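Robotics Club meeting notes, 24 May 2021

Posted by Tin-yau Ng in Minutes

Home News Minutes Build Log Contact

Hi everyone, Tin-yau here, taking the notes again because I sat closest to the power point. There: me, Linnea Strömberg (running things), Nuanchan Nakpan, Su-chen Cheng. Yee-man Choi sent apologies, she had a chemistry prac that ran over.

Last minutes
Accepted, with one fix. I'd spelled Ketero three different ways, sorry!

Ketero (our arm, for the new people)
Nuanchan has been on the wiring task all month and gave us the rundown. Ketero has to pick a cable bundle out of a case, hold it by the sleeve and carry it across to the tray on the other side. She did 21 tries over the last fortnight and 10 of them made it the whole way, which we all clapped for. Most of the misses were the bundle twisting in the grip halfway over. Linnea wondered about softer finger pads. Su-chen reckons the pads are fine and we're closing too fast — there was a bit of back and forth on this and I didn't get all of it down. We agreed to try slower closing first, as it costs us nothing.

Regional comp
The task sheet finally turned up. It's called Jumis this year, don't ask me why. Teams get three runs and the best one counts. Linnea has put us down as one team, and if we get two more members before the cut-off we can split. Su-chen is going to talk to the Year 9s at lunch and bring the arm along if she can borrow a trolley.

Money
Dreteck knocked a bit off the servos, hooray. We've nearly used up the consumables budget, so please check the drawer before asking for more crimp terminals. I'm looking at myself here too.

Room
Mr Cheung needs the benches cleared by five from now on. Leads go back on the hooks, colour by colour please, and the battery charger gets switched off at the wall.

To do
Nuanchan: slower gripper closing, then another set of tries
Su-chen: Year 9 talk, trolley
Linnea: entry form, and ask about the practice mat
Yee-man: camera mount drawing (we volunteered you, sorry)
Me: drawer stocktake, these notes

We wrapped up a bit early and stayed on to watch Ketero do a few more pickups.
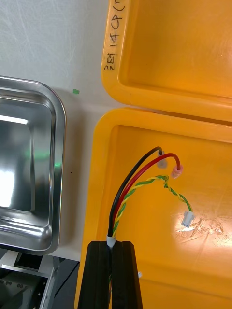 Do we have to use the same cable bundle at the comp?
The organisers supply their own on the day, so we should practise with a few different ones before then.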